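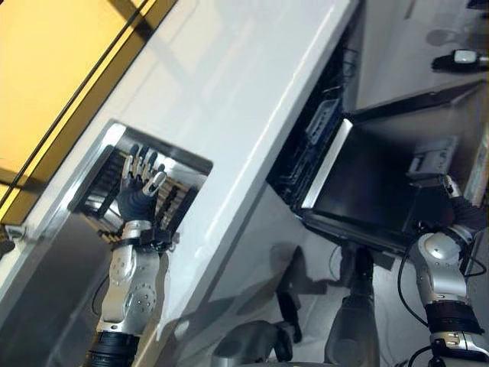
The right hand holds the edge of the open dishwasher door during a recording at the Treltex kitchen.

The dishwasher is the appliance that comes up most often in conversation with the data lead at Treltex, which records household tasks for companies training manipulation policies. The current collection, commissioned by Mindness, covers doors, drawers and racks in a single kitchen layout. It holds 1069 accepted episodes so far, and recording is scheduled to run into July.

"A dishwasher door is a bad first task and a good tenth one," the data lead said. "The hand has to follow an arc that the hinge decides. If the operator fights the hinge, you get force spikes, and the model learns the spikes along with everything else."

Each episode is teleoperated. An operator drives both arms, and the log stores joint positions, commanded positions, motor currents and the head view. Episodes are capped at 60 seconds. Anything longer is split or dropped, depending on whether a clean subtask boundary can be found.

Asked why both arms are recorded in tasks that need one, the lead said the idle arm had been a source of trouble in an earlier set made for Pagano. Operators had parked it in the same pose every time. "The policy treated that pose as a precondition. Move the left hand a little and it would not start." Operators are now told to begin with the free hand wherever it happens to be, fingers open or closed, as long as it is clear of the cabinet.

The head view brings its own problems. It tilts with the robot's posture, so a counter edge that is level in the room can run diagonally in the recording. The team considered correcting for this before training and decided against it – the deployed system will see the same tilt. Glossy surfaces are also left as they are. "We had a request to matte the black door panels," the lead said. "I turned it down. People have shiny dishwashers."

Failed attempts are kept, but in a separate partition with a label for the cause. The label list has 27 entries, down from a longer one that reviewers applied inconsistently. Slipped grip and late release account for most of the current failures. A grasp that slips and is recovered within the same episode stays in the main partition, marked as a recovery, and Mindness has asked for more of those.

"You can't script a recovery," the lead said. "We tried. The operators anticipate the slip and the correction comes too early. You can see it in the finger currents before anything has moved."

Review takes longer than recording. Two reviewers check every episode, and a third settles disagreements – usually over where a grasp begins. Britamar, which supplies the annotation software, is adding a contact marker driven by current thresholds. The lead expects it to help with doors and to be of little use for wire racks, where contact is light and intermittent.

Last updated: Sat 9 June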